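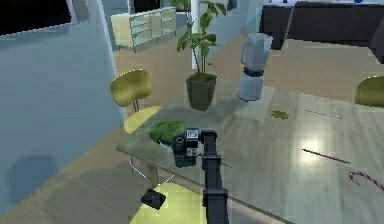 1. 주제 정한 이유

혼자 사는 사람은 왜 음식을 버리나. 수업 첫 회의에서 나온 말이 그대로 주제가 됐음. 조원 전부 자취 아니면 셰어하우스. 다들 냉장고에 뭔가 썩혀본 경험 있음. 특히 잎채소, 그리고 빵.

음식물 쓰레기 자료는 찾아보면 많은데 대부분 가정 단위거나 식당 단위다. 1인 가구가 한 주 동안 뭘 사서 뭘 버리는지 품목별로 따라간 건 우리가 본 범위에서는 별로 없었다. 그래서 직접 기록하기로. 제목은 "사고 잊고 버리기"로 했다가 너무 블로그 같다고 해서 "1인 가구 식재료 폐기 기록 조사"로 바꿨습니다.

궁금했던 것
- 어떤 품목이 제일 많이 버려지나
- 버릴 때 진짜 상한 건가, 아니면 그냥 찝찝해서인가
- 메모 하나 붙이는 걸로 달라지나

공유 12 댓글 3

2. 조사 방법

참여자는 15명. 학교 근처 셰어하우스 플랄리비네(Plalivine) 사는 사람이 절반 넘고 나머지는 원룸. 모집글은 건물 단톡방이랑 과 게시판에 올렸음. 사례는 3,000원짜리 커피 쿠폰. 이걸로 누가 하겠냐 했는데 금방 찼다.

기록은 스틸로(Stillo)라는 메모 앱 공유 시트로. 칸은 품목, 산 날, 버린 날, 무게, 버린 이유. 처음엔 사진도 올리라고 했다가 첫날부터 불만이 많아서 뺐다. 무게는 페셰크(Pešek) 주방 저울을 층마다 하나씩 놔두고 재게 함. 원룸 쪽은 저울을 못 빌려줘서 본인 저울이나 눈대중. 이 차이는 뒤에 한계점에서 다시 씀.

기간은 4주. 앞의 두 주는 그냥 평소대로, 뒤의 두 주는 냉장고 문에 "먼저 먹을 것" 메모지를 붙이고 기록. 매주 월요일 저녁에 시트 정리.

폐기로 안 친 것: 껍질, 뼈, 커피 찌꺼기, 원래 안 먹는 부분. 양배추 겉잎은 논쟁이 있었는데 결국 본인이 먹을 수 있다고 생각했으면 폐기로 적기로. 기준이 애매한건 인정. 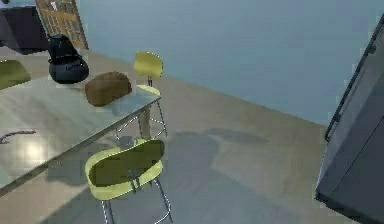 표가람
생활과학부 2학년 / 기록 정리 및 보고서 작성 담당

3. 결과 정리

폐기 기록은 전체 100건. 딱 떨어져서 의심받을까봐 시트를 다시 셌는데 맞음. 이 중 40건이 채소였고 그 안에서도 잎채소가 대부분. 상추, 깻잎, 시금치 순. 다음이 빵, 그 다음이 남은 배달음식. 과일은 생각보다 적었다. 비싸서 다들 챙겨 먹는 듯. (인터뷰에서도 비슷한 말 나옴. "딸기는 절대 안 잊는다"고)

상추가 왜 이렇게 많냐면 파는 단위가 크다. 혼자 고기 한 번 구워먹으려고 사면 나머지가 남고, 그게 서랍 칸 맨 밑으로 가고, 그 위에 다른 봉지가 올라가고. 이 패턴이 여러 명한테서 거의 똑같이 나왔음. 통으로 된 거 산 사람은 그나마 오래 두고 먹었고, 씻어서 파는 봉지 채소 산 사람이 더 빨리 버렸다. 다만 사람 수가 적어서 단정은 못 함.

빵은 얘기가 좀 다르다. 식빵이나 큰 덩어리 빵을 사서 실온에 두고 며칠 먹다가 딱딱해지면 끝. 곰팡이가 펴서 버린 경우보다 "맛없어져서"가 더 많았다. 냉동하면 되는 걸 다 알고 있음. 근데 냉동실에 자리가 없음. 셰어하우스는 냉동실을 나눠 쓰니까 한 사람 칸이 너무 좁다. 건물 앞 플론데로(Plondero) 빵집이 저녁 여덟 시 넘으면 할인을 하는데, 할인할 때 두 개씩 사온 사람들이 기록에도 자주 등장. 싸게 사서 반을 버리면 싼 게 아닌데 막상 그 시간에 지나가면 사게 된다고 한다. 나도 삼.

버린 이유 칸에서 제일 많이 나온 말은 "언제 산 건지 모르겠음". 상해서가 아니라 모르니까 버린 것. 이게 제일 의외였고 발표때도 이 부분을 앞에 놓기로 했다. 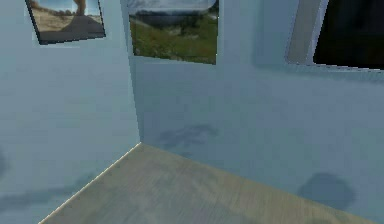 모르니까 버린다는 건 반대로 말하면 날짜만 적혀 있어도 안 버렸을 게 꽤 있다는 얘기다. 그래서 뒤의 두 주 메모지 기간을 비교해봤는데, 빵이랑 배달음식은 줄었고 잎채소는 별 차이가 없었음. 메모지에 적어놔도 상추는 그냥 시들어버린다. 적어놓은 걸 보고도 오늘 저녁은 밖에서 먹는 날이 있으니까.

메모지 자체도 문제가 있었음. 냉장고 문에 잘 안 붙는다. 떨어진 걸 누가 주워서 다른 층에 붙여놓은 적도 있고, 공용 냉장고에서는 누구 메모인지 몰라서 다 같이 무시. 나중엔 봉지에 직접 유성펜으로 날짜 쓰는 사람이 생겼는데 이쪽이 더 잘 됐다. 우리가 시킨 게 아니라 알아서 한 거라 조사 조건이 좀 흔들렸지만 결과에는 적어둠.

짧은 인터뷰도 했음. 공통으로 나온 말 몇 개만.
- 장 보러 갈 때 집에 뭐가 있는지 기억이 안 난다
- 레시피에 반 개라고 나오면 나머지 반 개가 무섭다
- 시험 기간엔 다 썩는다
- 기록하는 동안은 버릴 때 눈치가 보여서 억지로 먹었다

마지막 말이 걸린다. 기록 자체가 행동을 바꿨다는 거라서 실제 폐기량은 우리 숫자보다 많을 수 있음. 교수님도 중간 점검 때 똑같은 지적 하심. 비교 집단이 있었으면 좋았겠지만 이제 와서는 불가능. 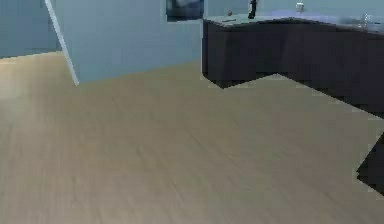 4. 한계점이랑 아쉬운 것

저울 문제. 원룸 참여자 무게는 눈대중이 섞여서 무게 비교표를 결국 뺐다. 건수로만 감. 건수로 하면 상추 한 장 버린 거랑 반찬통 하나 버린 게 똑같이 한 건이라 이것도 찜찜함.

기간이 짧았음. 중간에 시험이 끼어서 그 주 기록이 듬성듬성하다. 빈칸이 안 버린 건지 안 적은 건지 구분이 안 됨. 다음에 하면 "오늘 버린 것 없음" 체크 칸을 꼭 넣을 것.

참여자가 거의 같은 건물 사람들이라 생활 패턴이 비슷하고, 장 보는 데도 겹친다. 다른 동네로 가면 빵 비율부터 달라질 것 같음.

5. 제안

크게 돈 드는 건 안 넣었습니다.

공용 냉장고 옆에 유성펜이랑 마스킹테이프 걸어두기. 메모지 말고 봉지에 바로 쓰는 방식.

잎채소 나눔 칸. 서랍 한 칸을 비워서 "가져가도 됨" 칸으로 쓰는 것. 플랄리비네에서 마지막 주에 며칠만 해봤는데 상추는 그날 저녁에 없어졌다. 대신 누가 먹다 남은 두부를 넣어놔서 규칙이 필요하긴 함 (뜯지 않은 것만? 씻은 건 안 됨? 아직 못 정함).

냉동실 칸 나누는 방식 바꾸기. 지금은 사람별로 똑같이 나눠놨는데 얼음만 넣어둔 사람도 있고 터지는 사람도 있다. 빵 전용 칸을 하나 만들자는 의견이 제일 많았음.

6. 남은 일

시트 원본에서 이름 지우고 제출용으로 정리. 발표 슬라이드 그래프 색 바꾸기, 채소랑 과일이 둘다 초록이라 구분이 안 됀다고 함. 쿠폰 못 받은 분한테 연락. 저울은 층마다 걷어서 과 사무실에 반납해야 하고 건전지도 새로 넣어야 함.

좋아요 27 댓글 5 공유 4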